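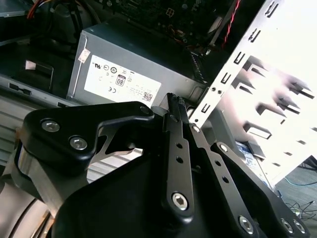 Greifer am Eigenbau-Arm rutscht am Netzteil ab, wenn er in den PC hineinfährt

Gefragt von Hryhorii Pasichnyk, 6. Mai 2024
Schlagwörter: Greifer, Endeffektor, Demontage, Handgelenkkamera

Hallo zusammen,

ich baue in der Gemeinschaftswerkstatt an einem Arm, der alte Desktop-PCs zerlegen soll. Erst einmal nur die groben Sachen: Netzteil raus, Laufwerke raus, Kabel zur Seite. Die Schrauben löse ich vorher von Hand. Der Parallelgreifer ist schwarz, mit langen Fingern und geriffelten Backen, die Kamera sitzt am Handgelenk. Der Hub beträgt 100 mm, das reicht für die schmale Seite eines normalen ATX-Netzteils.

Zwei Probleme habe ich:

1. Beim Zufahren auf das Netzteil packt der Greifer manchmal sauber, manchmal rutscht er am Blech ab, vor allem wenn ich über die Fläche mit dem Typenschild greife. Die Greifkraft steht auf 50 N, mehr wollte ich wegen der Fingergelenke bisher nicht geben.

2. Im Kamerabild verdecken Finger und Gestänge einen großen Teil vom Gehäuse. Wenn dann noch Sonne vom Fenster kommt, ist der Laufwerkskäfig komplett weiß und die Kantenerkennung findet dort nichts mehr. Abends mit Deckenlicht läuft es besser.

Die Backen habe ich im März gedruckt, PETG, Riffelung quer zur Zugrichtung. Hat jemand etwas Ähnliches gebaut? Gummi aufkleben oder gleich andere Backen?

---

Antwort von Şükran Keskin (als Lösung markiert)

Ich würde die beiden Sachen getrennt angehen.

Zum Abrutschen: Gedruckte Rillen auf glattem Blech bringen fast nichts. Die Spitzen der Rillen liegen auf, der Rest hängt in der Luft, und PETG ist ziemlich glatt. Nimm 2 mm Silikon- oder Nitrilplatte, Shore 50 oder weicher, und kleb sie flächig auf. Vorher die Rillen abschleifen oder die Backen glatt neu drucken, sonst hält der Kleber nur auf den Stegen. Bei Silikon brauchst du Silikonkleber, Sekundenkleber geht da wieder ab. Das Blech mit Isopropanol abwischen, alte Netzteile haben oft einen Film aus Staub und Fett.

Schau dir auch an, ob die Backen bei Last noch parallel stehen. Bei so langen Fingern reicht wenig Spiel in den Drehpunkten, dann greifst du nur mit der Vorderkante. Test: Papierstreifen einklemmen, einmal vorn, einmal hinten, und an beiden ziehen. Wenn einer leicht herausgeht, erst die Lager nachsehen und dann über die Kraft nachdenken.

Zur Kamera: Belichtung und Weißabgleich fest einstellen und das Fenster abhängen. Bei uns hängt ein Stück Molton davor, seitdem sind die Bilder zu jeder Tageszeit brauchbar. Eine diffuse LED-Leiste über dem Tisch dazu, möglichst nicht am Arm selbst, sonst wandern die Reflexe auf dem Blech mit. Die Finger kannst du in der Software maskieren. Du kennst die Greiferöffnung, also je Öffnungsweite eine Maske ablegen. Ich habe 14 Stufen, dazwischen nehme ich jeweils die größere Maske.

Und die Position bestimmen, bevor du im Gehäuse bist. Ein Bild von oben, Pose rechnen, dann hineinfahren. Die letzten Zentimeter fahre ich ohne Bild und nur mit Stromüberwachung.

---

Antwort von kravets_nadell

Mehr Kraft. 50 N ist wenig für so einen Klotz.

Kommentar von Şükran Keskin: Wenn die Backen nicht plan anliegen, verbiegt er sich damit das Gestänge.

---

Antwort von Trevus

Ich habe es mit dem Greifen aufgegeben und hebe Netzteile mit einem Magneten, das Stahlblech hält gut. Aluminiumgehäuse gehen damit natürlich nicht, und Festplatten, die noch jemand braucht, sollten weit weg liegen. Stecker vom Mainboard unbedingt vorher abziehen, die Rastnase am 24-poligen gibt nicht nach – mir hat es dabei einmal die Buchse mitsamt Leiterbahn abgerissen.

---

Kommentar von Hryhorii Pasichnyk:

Danke. Papiertest gemacht, vorn fest, hinten lose. Ein Drehpunkt hatte Spiel, Schraube nachgezogen und gesichert. Nitrilplatte ist bestellt. Die Masken probiere ich am Wochenende.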